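Kallio community board > Local news and crime
Thread: Arrest over the Postano card thefts

mossbank
Posted 7:05 am

So they've charged somebody over the wallets taken at Postano in May. The local paper has it as "ring smashed", which seems a lot for one arrest. Police say over 200 cards were found in a flat above the old Trutetti shop. No word on how many were still live, or how many belonged to people round here. I'll believe in a ring when there's a second name on the charge sheet. 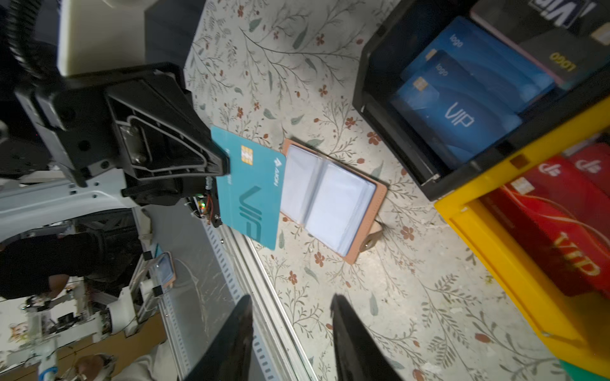
And the bail hearing took five minutes by all accounts, so the court can't have thought it was dealing with a mastermind either.

tinroof_k
Reply to mossbank

Bail hearings are always short. It tells you nothing. My sister had her purse lifted in the Postano queue and lost 1000 before the bank stopped it. She's had one phone call from the police in all that time.

mossbank
Reply to tinroof_k

Sorry to hear it. Did the bank pay up?

tinroof_k

Eventually. They wanted to know if she kept her PIN with the card. She didn't.

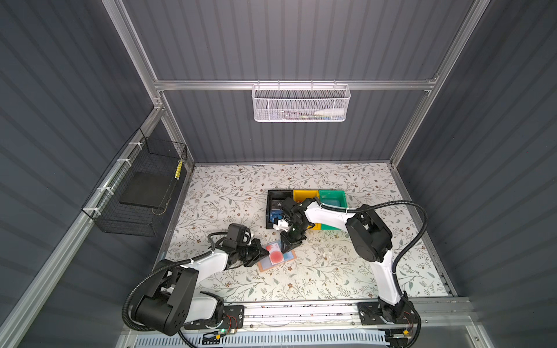

Page 2: What the charge is

old_ferry_lane

I read the listing outside the court. It's handling stolen goods, 7 counts. Not theft. Everyone on here is talking as if this person has been done for picking pockets and they haven't.

gravelpit

Handling, theft, same difference. You don't end up with a drawer full of other people's cards by accident.

old_ferry_lane
Reply to gravelpit

It isn't the same, and the court won't treat it as the same. They have to show the person knew or believed the stuff was stolen. Having it in the flat might not be enough if other people had keys.

gravelpit

You'd defend anyone.

old_ferry_lane

I'm telling you what's on the sheet. Go and read it. 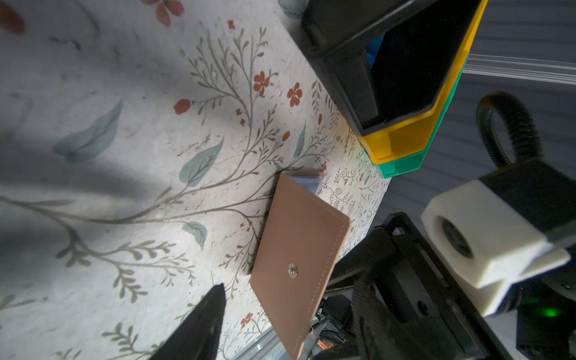 Page 3: The Jidemix cameras

mossbank

Has anyone seen a scrap of proof that the Jidemix cameras helped? The council put out a statement within hours saying they were "key". Same council that wants the money renewed.

pennywort

They got my neighbour's stolen bike on film clear as day.

mossbank
Reply to pennywort

And did he get the bike back?

pennywort

No.

tinroof_k

What I heard is that it was a tip from somebody in the building, nothing to do with cameras. Can't swear to it.

old_ferry_lane

Then maybe leave it for the trial. Next hearing is at 10 am, public gallery is open, and I doubt any of us will go.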